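Volunteers wanted for a laundry diary project in Gradovville

Do you do the washing in your home? Would you be willing to tell us about it, at whatever length you like? We are looking for 59 households in and near Gradovville to keep a laundry diary for us this April, and we would be so happy if yours was one of them.

The project is called Vida, and it grew out of a small oral history collection about housework that our group, Lusis, put together from kitchen-table interviews (many of them very long, and most of them with cake). Whatever subject we started on, people kept coming back to laundry. They told us who taught them to fold a fitted sheet, which sweater they ruined in their first apartment, and what their grandmother used to say about hanging shirts by the hem. We decided it deserved a project of its own! 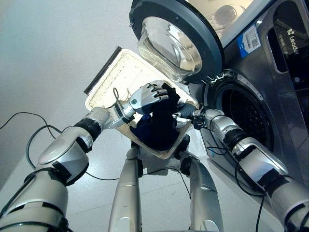 We would love to hear from all sorts of homes. You may live alone and wash one load when the drawer runs empty, or you may have five people's socks to match up. You may have a machine in the kitchen, share one in the basement, or carry everything down to the laundromat on a cart. Teenagers are welcome to take part along with a parent, and so are roommates who can't agree on how to sort colors. We are especially short of people over seventy and people who work nights, so please pass this along if you know someone.

What you would be doing

You would keep a diary for 13 days. Each time you wash, dry, iron, mend or put away clothes, you write down what you did and how long it took, and then anything else that comes to mind. A line or two is plenty. Some people in our trial round wrote four pages about a tablecloth, and we enjoyed every word of them. 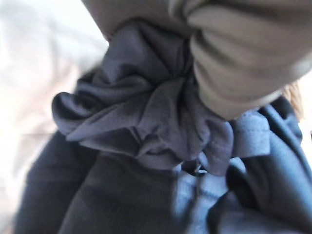 Dark gray fabric, seen close up.

After the diary comes a conversation with one of us, which takes 2 hours at most, at your home or in our room above the Drolon building, whichever suits you. We will ask about the entries you wrote and about how washing was done where you grew up. If there is a piece of clothing you have looked after for a long time, please have it with you. We would like to hear its story.

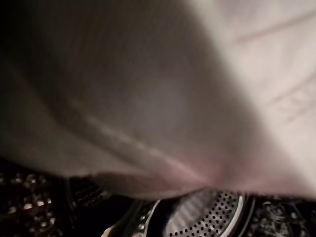 You don't need to be a good writer, and you certainly don't need to be good at laundry. Spelling does not matter to us. If you would rather speak your entries into a phone, that works just as well, and we can type them up for you. Diaries in languages other than English are very welcome too.

What you get

Every household receives a grocery card and a printed copy of the finished booklet. We can also pay your bus fare. You choose whether your real name appears, and you may drop out at any point without giving a reason.

How to join

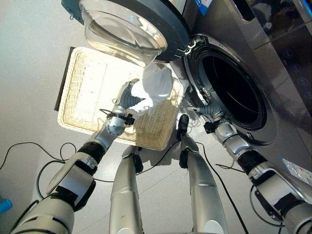

3 min read

Write or call Bianka Orbán at the Lusis office, any time after 10 in the morning. Tell her who lives with you, where you do your washing, and the best time of day to reach you. She will send you the diary pages and a consent form, and she is glad to go through both over the phone if forms make you weary.

Places are filled in the order people get in touch, with a few held back for the groups we mentioned earlier. If we are full by the time you write, we will keep your details for the next round, unless you ask us not to.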